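I've had the Drolmont for long enough now to say something useful about it, so, thread. It's the small one, the ten-inch laptop with the keyboard that slides under the screen. I bought it used and I've been typing on it pretty much every day since January.

First thing everyone asks me is whether the keyboard is too small. Yes! And then after a couple of weeks, no. The right shift key is tiny and sits on the wrong side of the up arrow, so for a while every capital letter I typed with my right pinky ended up one line higher than I wanted. I swapped the two keys in software and haven't thought about it much since.

If you want to do the same swap, the Pakby tool is the one to get. It's free, it's ugly, and it remembers your layout after a restart (the one that came with the laptop forgets about half the time, no idea why). Save a copy of your layout file somewhere else before you update it. I lost mine once and had to redo the whole thing.

Battery. I got a replacement from Ellside because the original was down to maybe forty minutes. The new one gives me a full afternoon of writing with wifi off, a bit less with it on. It sticks out the back a little, which tips the keyboard toward you. I like that part a lot more than I expected to.

One warning on the Ellside battery: the charge reading is nonsense until you've run it all the way down and back up again. Mine sat at 100 percent for ages and then dropped off a cliff. After one full cycle it behaved.

Where it lives at home: on the white table in the back room, next to the wicker, charging whenever I'm not using it. Small laptops are great for this, you can leave one out and it doesn't take over the room.
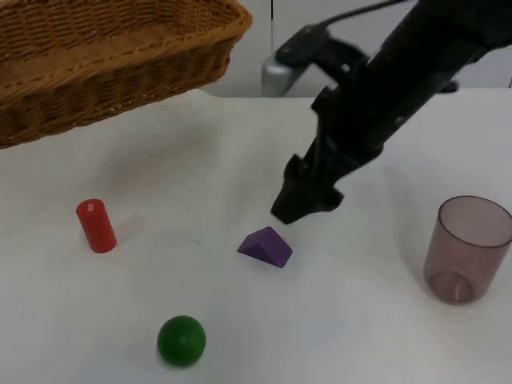

Back room table, wicker corner

OK, the screen. It's fine. It's glossy, it's a bit dim, and outdoors you can forget it. Colors shift if you look at it from below. For text it's sharp enough that I don't get tired, and I run everything one size bigger than normal because I'm not 20 anymore.

Somebody in my replies wanted to know about video. It plays downloaded stuff fine up to a point, and then it really doesn't. Streaming in a browser makes the fan kick on and the bottom gets too warm for bare knees. I use my phone for that and leave the laptop for words.

Storage is the thing that nearly made me sell it. The drive inside is soldered and it fills up the minute you install updates. What I ended up doing was moving all my documents onto a memory card that stays in the slot, and telling the system to put downloads there too. The card sits flush so you don't knock it out in a bag.

Don't put the actual operating system on the card, though. I tried! It boots, technically. Then you open a browser and go make a sandwich.

Speaking of the operating system, I wiped what was on there and put Roman on it. It's one of those stripped-down Linux setups meant for old machines. Start to finish the install was about an hour, and most of that was me hunting for a USB stick that still worked.

Things that worked right away with Roman: wifi, sound, brightness keys, sleep when you close the lid. Things that didn't: the webcam (don't care), the headphone jack switching over by itself (care a lot). For the headphones you have to open the mixer and change the output by hand. There's a script going around that's supposed to fix it, and it fixed it for me until the next update.

If your screen comes up sideways on the first boot, don't panic. The panel in these is a tablet panel and it's mounted rotated. There's a rotate option in the display settings, and you want to set it for the login screen as well, which is a separate menu for some reason. I logged in with my head tilted for a week before I found it.

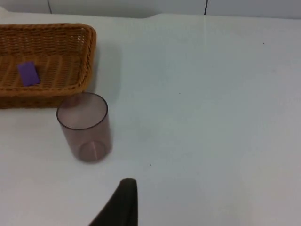
Thread page last updated: 27 July 2022

Adding a few more since people keep finding this one.

Typing speed, since I got asked twice. I'm slower on it than on my desk keyboard, but I write more, if that makes sense? There's less going on. I've got a text editor, a browser I mostly don't open, and a music player. The notes file I keep on it just went past 3,000 lines and it still opens right away.

Bag situation: it goes in anything. I don't use a sleeve made for it, I use a padded envelope with the flap cut off. Watch the hinge side, there's a plastic strip along it that creaks if you squeeze it, and from what I've read that strip is the first thing to crack on all of them.

Chargers! The plug is a weird skinny barrel and the original charger has a cord about as long as a shoelace. I went with a USB adapter cable so I can run it off the same charger as my phone. It charges slower that way and it won't charge at all while the screen is at full brightness, so turn it down or close the lid.

Would I pay what sellers are asking right now? Depends. With the original battery in it, no, because you'll be buying a new one right away. With a newer battery and the charger included, sure, I'd go for it. Ask for a photo of the screen turned on with a plain white background. The older ones get yellow blotches in the corners and people never mention it in the listing.

Also ask if the slide mechanism has been opened up. Mine had been, by somebody with the wrong screwdriver, and there are two screws in there I'm never getting out.

Next up I want to try the newer Pakby version, the one that lets you set up layers, so I can put a number pad under my right hand. I'll post the layout file when I've got something I can live with. If you already have one for the Drolmont, please send it over, I'm not proud.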